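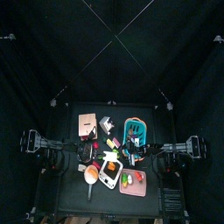
Piltevik to Sell Replacement Parts for Play Kitchen Sets

News > Toys and Juvenile > Product Support

2 min read

June 16, 2018

Toy maker Piltevik will begin selling single replacement parts for its play kitchen line in October, ending a policy under which customers who lost or broke a piece had to buy a complete set.

The program covers the Ceka and Santoro ranges. Parts will be listed by a code molded into the underside of each item, and orders will ship from the company's existing warehouse in padded mailers. Lids, handles, and small utensils will be available first. Larger molded pieces, including sinks and oven doors, are to follow once the company has settled on a carton size that keeps them within the lower postal rate.

Krishnamoorthy Pinto, head of product support at Piltevik, said lids accounted for 20 percent of all written requests received by the support desk last year. Most of those requests were declined, as the parts were packed at the molding plant and no loose stock was held.

"We had the tooling and we had the material. What we lacked was a part number for anything smaller than a box," Pinto said.

Under the new arrangement, the molding plant will set aside a portion of each production run as loose stock. Each bag will carry the batch code and the same age grading as the full set. Parts classed as unsuitable for children under three will be sold with the small parts warning printed on the bag and repeated on the packing slip.

Color matching remains a limitation. The pigments used in the Ceka range were changed when the company moved to a new supplier, Niltus, and parts molded after the change differ slightly in shade from older ones. Piltevik said it will state this on the order page and will not accept returns on the basis of shade alone. Fit is unaffected.

Parts will be priced in two bands, with a flat shipping charge per order. Sets will be supported for 8 years from the date of manufacture, which is stamped next to the part code. Older sets may still be supported where the mold has not been retired, but the company gave no list of these.

Schools and child care centers with a trade account can order in packs of nine. Trade orders will be handled by email until the online catalog is updated.

Contact the news desk | Copyright 2018, all rights reserved | Back to top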